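Facilities Help Desk, Plavano Campus
Ticket 1403
Subject: Joints and low edge on the main plaza
Category: Outdoor areas / paving
Priority: Normal
Status: Open, waiting for contractor
Opened: Thursday, May 7, 2026

Good morning. I am writing again about the plaza, because my first message was closed with the answer "cleaned". I thank the cleaning team, but cleaning was not my request. I ask for two things: that the joints between the slabs are checked, and that the low raised edge along the building is made easier to notice.

I work in the Afolabi office and I cross the plaza every day with a small cart for samples. The cart has hard wheels. On most of the slabs it goes very smoothly. On some joints it jumps, and once a box fell off. I did not hurt myself and the box was closed, so please do not register this as an accident. 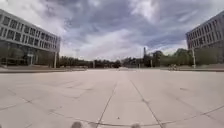

The joints which go straight along the middle are not a problem for me, if I keep the cart between them. The problem is more with the long curved one, which I must cross. I pushed the cart over it at eight different places. At two of them the front wheel stopped and I had to lift it. I put a piece of paper tape on these two places, but the tape will not survive the first rain, so somebody should please come soon.

About the edge: the paved area close to the facade is a little higher than the plaza, and both are pale. When I come from the bright side I see the edge late. A visitor from Zodex also told me that he had not noticed it. I don't know if a painted line is permitted by the owner of the building. Maybe a strip that sticks would be enough.

Help desk reply

Thank you for the clear report. We reopened the ticket. Can you tell us on which part of the plaza the two places are? The drawing we have from Likard shows the slabs but it does not give them numbers. Please also tell us if the same thing happens at the far side, where the trees begin.
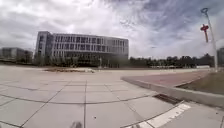 Plaza user, Afolabi office

I have no numbers for the slabs either, so I will try with words. Stand with your back to the entrance of our office and walk toward the lamp post. The first place is after roughly 20 steps, the second is a little more to the left. I wrote the distance in steps of a normal person, I am not tall.

To your other question: I went in the direction of the trees during my lunch break, but I did not take the cart, only a suitcase with small wheels. The suitcase is not a good test, it makes noise everywhere. I felt no high corner with my shoe. I would say this side is better, but I am not sure and I would not write it in a report.

Help desk reply

Understood. Our technician will walk the whole surface with a straight bar and a feeler gauge. Please leave the tape if it is still there. We also ask you to check one more direction, toward the slope, because deliveries for the other blocks cross the paving there.

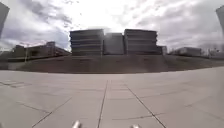

Paving on the side of the slope, with the building complex behind it.

I checked this direction with the cart, empty and then loaded. Empty, it shook a little on the joints. With the load it went well, and I did not need to lift it. I went only as far as the place where the concrete ends and did not try the dark ground, the wheels are too small for it.

Help desk note

Technician visit requested. Work order sent to Likard for joint inspection. Filler to be quoted separately if needed. The question about a contrast strip on the raised edge was passed to the building owner, and the next regular inspection of outdoor paving stays in August as planned. Ticket remains open until the two taped places are measured.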